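About Us

5 min read

Stidberg makes cloths. We make them in cotton, in four sizes, and we make them square at the corners, a thing you would expect to be able to take for granted in a cloth and cannot.

The company is two people at the top and a short list of very patient people everywhere else. Lowri Jenkins does the fabric, the dyes and the arguments with the dyers. Rhydian Lewis does the money, the shipping and the arguments with Lowri. We work out of Evton, on the second floor of a building that used to make hat boxes, above a man who repairs accordions. You get used to the accordions. There is usually a wrong note at ten in the morning, and then a pause, and then the same wrong note.

How it started

Lowri spent years buying textiles for a department store, where her job was to find kitchen towels that looked good in a stack. Looking good in a stack is the easy part. She brought samples home, washed them, and watched rectangles come out of the dryer as something closer to a kite. One set shrank so unevenly that her mother used it to line a cat carrier. The cat was not impressed either.

The first Stidberg cloth was a plain red one. Lowri cut 50 of them on her dining table, hemmed them on a borrowed machine, and took them to a Saturday market, where she sold eleven and was asked several times whether they were flags. Rhydian bought two of the eleven. He then wrote her a long email about her pricing, which was bad, and her receipts, which did not exist. She offered him half the company on the condition that he stop emailing.

He has not stopped emailing.

What we make

The Gape is our big drying cloth. It is named after the gap between a wet pan and the cabinet it ought to be in, and yes, we know, there was an "a" and an "e" left over and they went on the end. By the time anybody raised the matter we had ordered the labels. It drinks up water, it covers a whole rack of dishes, and it will do as a tablecloth for one if your standards are like ours.

The Flidby is smaller, for hands, counters and whatever the children have done. It comes in the same colors as the Gape, so that you can lose one of each and still have something that matches.

There are also two sizes of napkin. They have no names. We had run out of enthusiasm for naming things, and it shows that we can learn.

Colors are red, teal, a blue that photographs as gray, and a gray that photographs as blue. We have given up trying to fix the last two on the website. Order either and you will probably be happy.

The folding question

Every new person here spends a morning at the table by the window, smoothing and folding. It sounds like hazing and Rhydian says it legally isn't. You lay a cloth flat, take it by the top corners and get the creases out before you start, because whatever wrinkle you fold in at the beginning will be there at the end, with friends. Then in half, in half again, and edges to the inside.

Lowri folds in thirds at home. She has asked us to say that this is a private matter.
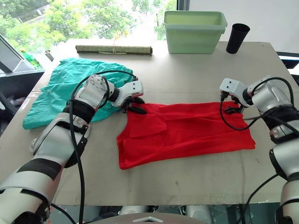

A red cloth held by its top corners, with a teal-green one waiting its turn.

We care about this more than is reasonable. A folded cloth gets used and a balled-up one lives at the back of the drawer until you move house. Customers write to ask us for the correct method and we tell them any fold will do if you can repeat it on a bad day. A few write back to say that theirs is better. We keep those letters in a folder marked "Thirds."

How we test

Every new fabric goes through 50 washes before we agree to sell it. We use an ordinary household washer at an ordinary household setting, overstuffed the way people overstuff them. After that we lay the cloth on the table with a steel ruler and see what is left of the rectangle. If one side has wandered by more than the width of the hem, the fabric goes back to the mill with a note. Lowri writes the notes. The mills have asked, more than once, whether Rhydian could write them.

We also send cloths home with everyone who works here and ask for no special treatment. One came back with a perfect iron-shaped scorch. It passed on shrinkage.

What we don't do

We don't print lemons on anything. We don't do sets of twelve, or gift boxes with a window, or a cloth with a saying on it. A wholesaler once wanted 200 napkins reading "Wine O'Clock" and we turned him down with real regret, as the roof was leaking at the time — the accordion man got the worst of it.

We don't do seasonal colors either. Red is available in October. It is also available in the months that aren't October.

Repairs and returns

If a hem comes undone, mail it back and we'll sew it up for the price of the stamp. Please wash it first. We should not have to say so, but Rhydian opens the mail and he has been through enough.

If you simply don't like your cloth, send it back unused and we will refund you without asking why. Lowri will wonder why. She'll bring it up at lunch for a week or so and then let it go, more or less.

Come and see us

The Evton workroom is open to visitors on weekday afternoons. There's a small shelf of seconds by the door at half price, mostly napkins with one opinionated corner. Take the stairs. The elevator works, but it was built for hat boxes and it has never really accepted people.

If you'd like to stock our cloths, write to Rhydian. If you'd like to talk about cotton, write to Lowri and set aside the evening. If you have an accordion that needs work, it's the first door on the floor below, and please tell him it's the F sharp.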